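4.2 What people told me about the pre-rinse

I went into the interviews thinking I'd be asking about water, and I came out with a notebook full of arguments about plates. That's probably my own fault for asking such an open question ("Tell me how you do the dishes at your place"), but I'd do it the same way again, because the answers wandered into all the corners I hadn't thought to put on the survey.

A quick reminder of where the numbers come from. The survey went out to 2,000 households in Peltthorpe in November, and 870 of them sent it back with the kitchen pages filled in. From those I picked 13 homes for the long interviews, mostly by who said yes on the phone. I'm not going to pretend that's a random draw. People who agree to talk for an hour about dishes have feelings about dishes!

The first thing that jumped out was how few people could say where they'd learned to rinse. They rinse the way somebody in the house they grew up in rinsed, and they'll defend it pretty hard. One woman runs the tap the entire time she's loading, and when I asked how long that takes she looked at the faucet and said she'd never once thought of it as being on. Another household scrapes with the edge of a bread crust and was a little insulted that I'd bring up water at all. (I've started doing the bread thing myself. It's great with gravy, useless with oatmeal.)

The second thing is that the rinse is mostly a social act. In homes with one adult, the answers were short and kind of bored. In homes with two or more, the rinse was almost always somebody's complaint about somebody else. I coded these as "partner talk" at first and then had to rename the code, because roommates and teenagers kept showing up in it. Reloading came up again and again – one person fills the machine, another comes along later and moves everything over. Utensils get it worst. There's a spatula in one of my transcripts that takes up a page and a half.

This matters for the water estimate in Section 3, where I treated each load as having one rinser. If a plate gets rinsed by one person and then rinsed again by the person who doesn't trust the first, the diary only catches whoever was holding the pencil. I don't have a good fix for that. I tried doubling the rinse time in shared homes, and the totals got silly. 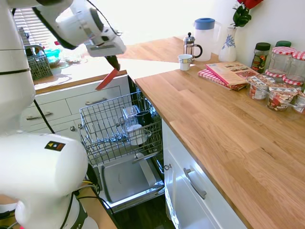

Figure 6. Open dishwasher with the upper rack pulled out, and a red utensil held over it.

Yasir Virk, reading a draft of this section, objected that I'd made the second rinse sound like waste, when for a lot of families it's the only time all day that two people stand in the kitchen together, and a paper that counts the gallons ought to at least mention the company. I think he's right, and I went back through the transcripts with that in mind. Four of the shared homes talk about the sink that way, though only one of them does it without complaining in the same breath.

What I can say with some confidence is that telling people "you don't need to rinse" lands badly. They hear it as a comment on their mother. Asking them to try scraping for a week went over much better, and I'll get to how that went in 4.3.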